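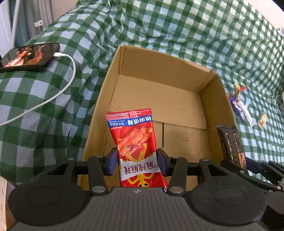
J. Zerouali

Mitmachen | Haushalt & Technik

Testhaushalte gesucht: Kann die Maschine schon aufräumen?

Die Hersteller sagen ja. Wir glauben es erst, wenn jemand mit vollem Wäschekorb daneben gestanden hat. Für den Vergleichstest Drestano suchen wir 25 Haushalte, die im Oktober einen Räumroboter bei sich arbeiten lassen und aufschreiben, was liegen bleibt. Vorkenntnisse sind unnötig, Begeisterung auch.
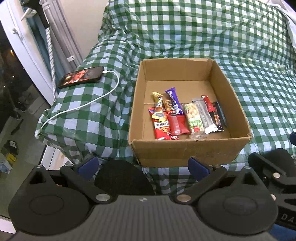 Uns interessieren Aufgaben, die in Werbefilmen selten vorkommen. Ein Würfel auf leerer Tischplatte beweist wenig. Snackverpackungen, die in einem offenen Karton halb übereinanderliegen, und das Ganze auf einer zerknautschten Bettdecke: Daran soll sich ein Greifer erst einmal bewähren. Wer einen kleinen Laden führt und Regale einräumen lässt, kann sich ebenfalls melden.

Jeder Haushalt erhält 159 Euro, auch wenn das Gerät am ersten Abend versagt. Aufgeräumt werden muss vorher nicht. Bewerbung formlos, gern mit einer Liste der lästigsten Handgriffe.

Kontakt: Voltia Testbüro, Skostport | © Voltia | Nach oben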